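Home Forums Data Collection Simulation Search Log in

Thread: Wrist views in sim demos, keep or drop?

hopkin_lab
We are gathering demonstrations in simulation for a tabletop policy on a two-arm setup. Current set is 1,580 episodes across 28 object layouts. Each episode stores two wrist streams, one overhead stream, joint positions and gripper width. Training cost is dominated by image decoding, so I want to know whether both wrist streams are worth storing at full rate. A lot of the close-range frames look like this to me:
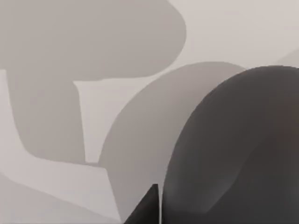
My first ablation dropped every wrist frame below a contrast threshold and kept the overhead stream intact. Validation loss went down slightly. Rollout success did not move. I ran 15 rollouts per checkpoint, so I would not read much into either number.

dkrell
15 rollouts will not separate anything smaller than a very large effect. Also, validation loss on actions is close to useless for this. You removed the hard frames from the validation split too, I assume?

hopkin_lab
Yes, the filter ran before the split. Fair point. I will redo it with an unfiltered split.

vustetville_sim
I disagree with filtering at all. The policy sees those frames at run time whether you like them or not. If the gripper is next to a surface and the view is mostly gray shapes, the network has to output an action from that. Drop them from training and you have made your own distribution gap. We made this mistake in May and lost the whole final approach phase. The arm would get close and stall.

dkrell
Agreed on the gap, but there is a middle position. Keep the frames, lower their sampling weight. Weight by end-effector speed or by phase label, never by image contrast. Plain surfaces score low on contrast even when the view is informative.

hopkin_lab
That second part matches what I have. The threshold also removed wrist frames with usable geometry in them. One that sat near the cutoff: 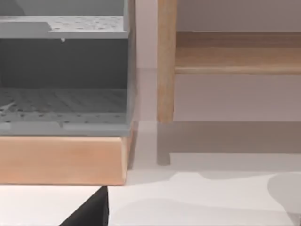
I can move to phase labels, but ours were written by the operator during teleoperation and the boundaries are inconsistent. One person marks "approach" when the arm starts moving, another when the fingers open. Relabeling 1,580 episodes by hand is not going to happen.

ellden_77
Do not relabel. Compute the boundary from gripper width and distance to the nearest collision mesh. You are in sim, so the distance is free. We use 15 mm as the cutoff and log it as an extra channel.

vustetville_sim
Distance to the nearest mesh includes furniture. Passing close to a shelf would count as approach. Use distance to the task object only.

ellden_77
Depends on whether you want the policy to be careful near the shelf. I do.

Libor Vaněk
Before anyone reweights anything: what does the overhead stream cover? If it resolves the objects and both grippers for most of an episode, the wrist streams only matter at the end, and you can store them at a lower rate until then. Post a frame.

hopkin_lab
Overhead, same layout:

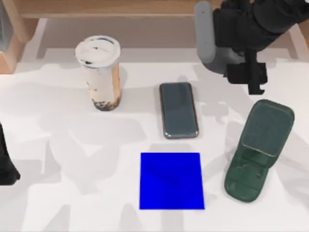 Overhead stream. Milk-tea cup, phone, blue square and phone stand on the table; left gripper mostly out of view.

Libor Vaněk
Then the overhead view does not cover your left arm and you cannot rely on it there. Widen the field of view or move the camera back before collecting more. For the existing episodes keep both wrist streams at full rate.

dkrell
Wider field of view costs pixels on the phone and the stand. I would move the left arm's start pose inward instead.

Libor Vaněk
That changes the task for every new episode. A camera can be re-rendered from the stored states. A start pose cannot.

hopkin_lab
We do store full sim states, so re-rendering is possible. Plan is: re-render overhead with a wider lens, keep all wrist frames, add object distance as a channel, rerun the ablation with an unfiltered split. Himerley config is in the shared folder if anyone wants to check the camera block.

vustetville_sim
Check that your texture randomization seed is stored per episode too. Ours was not.

Contact us | Forum rules | Copyright 2019 | Back to top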